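How to Read a Waste Hauling Contract Before You Sign It

Posted 2019-06-21 in Small Business Basics

Most business owners will spend a week choosing a coffee machine and four minutes on the agreement that decides who takes their trash away until the end of the decade. The coffee machine can be returned. A commercial hauling contract is a different animal, and it has usually been renewed once or twice before anyone in the office remembers which drawer it lives in.

You will need the full agreement (front and back, the back is where they keep the good stuff), your last few invoices, a highlighter, and a clear surface to spread everything out on.
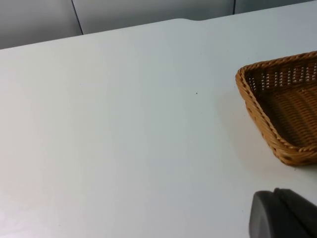

A white tabletop with plenty of room for paperwork.

Step 1: Find out who you are dealing with

Look at the name on the contract, then at the name on the invoice. They may not match. Haulers buy each other all the time. If you signed with Draveck and your bills now come from Rolel, your agreement probably went along in the sale like an old sofa. Look for a paragraph headed "Assignment." It will tell you whether the hauler can hand your account to another company without asking. Whether you can hand it to the next tenant is generally a separate question with a less generous answer.

Write down the legal name and the mailing address for notices. The notice address is often in a different city from the friendly local office with the phone number on the truck.

Step 2: Find the term and the renewal

There are two dates that matter: when the contract ends, and the last day you can say you want it to end. The second one comes first, sometimes by months. Miss it and the agreement renews itself, often for as long as the original term.

Watch for notice windows that open and close. Some contracts ignore a notice that arrives too late, and a few also ignore one that arrives too early, as if you had turned up for dinner at lunchtime. If your window closes in October, put it on the calendar now, with a reminder well ahead of it.

Also check what starts the clock. In many agreements the term runs from the first day of service. In some, any change to your service starts it over, so the day you swapped to a bigger dumpster may have been the day you signed up all over again.

Step 3: Read the service description against real life

The contract should list each container, its size, what goes in it, and how often it gets emptied. Now go outside and look. If you are paying for 2 pickups a week and the container is half empty at both of them, you are paying a truck to come and admire your lid.

Do this for a couple of ordinary weeks before you ask for a change. Open the container right before each pickup and note how full it is. Break down a few boxes while you are out there. Whole cardboard boxes are mostly air, and air costs the same to haul as anything else when you pay by the container.

Step 4: Take the invoice apart

The base rate is the number the salesperson told you. Under it you will find the others: fuel, environmental, administrative, regulatory recovery, and possibly a fee for sending you a bill that lists the fees. For each one, find the line in the contract that allows it. Highlight it. If you can't find the line, put a question mark on the invoice and move on.

Say the base rate is $700 a month. Add up everything below it and you will know what you are paying in fees. Do the same for an invoice from a year earlier. Many contracts let the hauler raise prices for increased disposal costs or inflation without your say, and put other increases down as needing your consent. Find out whether simply paying the bill counts as consent. It often does.

Step 5: Sort out the recycling clause

Contamination charges live here. Your agreement may say that a recycling load with the wrong things in it can be billed as trash, plus an extra charge for the disappointment. Get the accepted materials list in writing and tape a copy above the indoor bins, at eye level. Programs differ, so don't go by what you put in the cart at home.
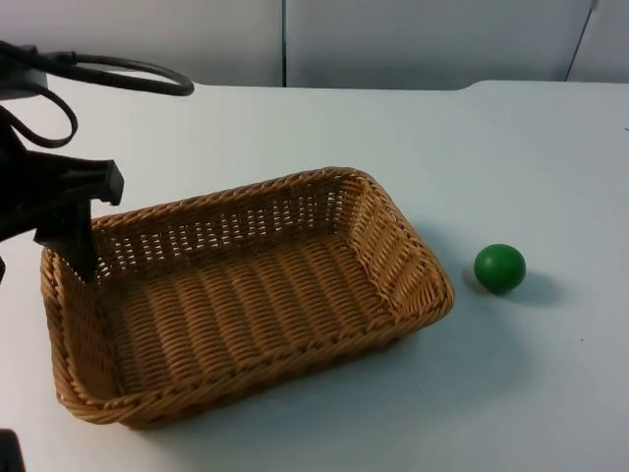

A woven basket and a green ball on a white table.

Odd items deserve a phone call. Toys, hangers, hoses, and anything made of several materials at once tend to be the ones people toss in with great optimism. If the hauler doesn't want it in the recycling, ask whether it can go in the trash, and write the answer on the list.

Step 6: Look up the cost of leaving

The heading is "Liquidated Damages" or something equally cheerful. It is usually a number of months of your average bill. Multiply it out before you get angry and call a competitor, then check whether there is a right-to-match clause, which obliges you to show any rival offer to your current hauler first. That rival may be less eager to bid once they hear about it.

Step 7: Ask for changes in writing

Get quotes from two other haulers, say Tuncer and Estell, for exactly the same containers and schedule. Then send your current company a short list: a shorter term, no automatic renewal, a cap on yearly increases, and fees folded into the base rate. You may not get all of it. The cap is the one to hold out for.

Whatever gets agreed on the phone, have it added to the contract and signed by both sides. If you cancel, send the notice by certified mail to the address from Step 1, and keep the receipt with the contract, in a drawer you can name.

For a very large account, or a damages clause with a lot of zeros in it, pay a lawyer to read the thing too.

Filed under: Contracts, Trash and Recycling, Monthly Bills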